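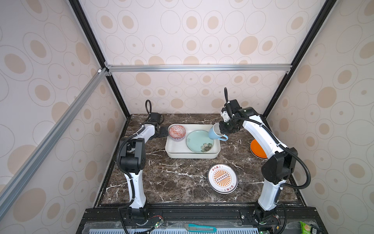 Tableware set, cell 2, August
Notebook entry, continues from the tray trials

Start 8:40 a.m. Goal for this block is 400 episodes of the tableware task, both arms, teleoperated. Planarska wants 300 usable after review, so 400 gives us room for bad grasps and dropped frames.

Task text as entered in Limura: "Put the dishes in the tray." Kept it short on purpose. Last block had a sentence naming every item and half the labels went wrong when we swapped a plate.

Setup
Same marble top and same oval wallpaper as the last block. Leave the wallpaper alone until the full set is in. The next background goes up after that and we repeat a smaller set against it.
Both leaders zeroed before the first episode. Left gripper read slightly open when fully closed, re-zeroed, fine after.
Items in play: mug, bowls, plates, the white tray. The orange plate and the sunburst plate count as distractors unless the episode card says otherwise.

Shuffle between episodes
Tray moves every 10 episodes, and gets a small rotation too, since the first try with Stadameo only learned one tray position and reached for it even when the tray was somewhere else. Mug handle direction changes every episode. Bowls can start in or out of the tray. If an item starts in the tray, mark it as preset so the reviewer doesn't count it as a success.

Morning notes
The light blue mug is the slow one. Grabbing it by the wall works better than by the handle. With the handle the mug swings and the operator waits for it to settle, and those pauses end up in the data. Tilt during carry is OK as long as it goes down upright. Let go low. Anything dropped from more than a finger's width gets tagged "drop" even if it lands right.

Plates: pinch at the rim from the side. The mint one is easiest to slide toward the table edge first, but don't do that here, the tray task should be lift only. Sliding gets its own set later.

Two episodes lost to the wrist cable on the right arm catching during a long reach to the back. Re-tied the loop with more slack and it stopped. Check this at every break.

Stopped at 11:50 to copy to the Mahmoud drive. Copy took longer than it should. Check the cable or the port before the next block.

Afternoon
Changed the start layout: bowls up front, tray pushed back. The patterned bowl and the lavender one start next to each other so the operator has to pick one without knocking the other. This was asked for after the last review, where nearly every bowl in the set stood alone with clear space on all sides.

For the lavender bowl, come straight down with the right gripper, one finger inside the rim and one outside. Coming in at an angle pushes the bowl away. Slow down for the last bit. The left arm should stay near the tray while the right one picks, otherwise the two meet in the middle on the way back.

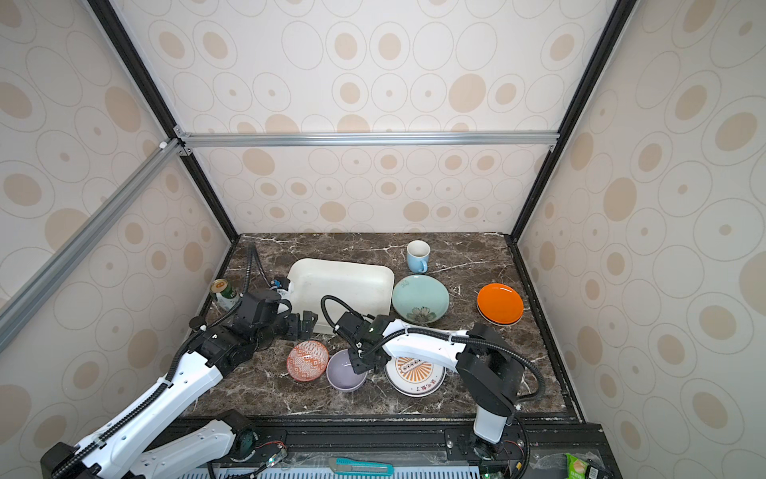
Count and review
Recorded 371 by the end of the day. Short of 400, mostly from the copy and the cable. Reviewed the first 200 so far. Main reasons for rejecting:
- operator paused too long before the grasp
- item set on the edge of the tray and left there
- arm not back at home when recording ended
- wrong preset tag

The third one is easy to fix. Wait for the tone, then press stop. I was guilty of this too in the first hour.

Open questions
Do we keep episodes where the first grasp misses and the second one works? I have been keeping them with the tag "retry". Planarska's sheet doesn't say. I think they help, but a set with too many will teach the thing to miss first.

Should stacked plates be allowed as a start? The fingers can't get under a single rim reliably when two plates are nested, so for now don't pick from a stack.

Next block
Finish the remaining episodes with the afternoon layout.
Review the rest before any training run.
Swap the right gripper pads, the inside one is getting shiny.
Ask about the retry tag.
Move the utility knife off the front before starting.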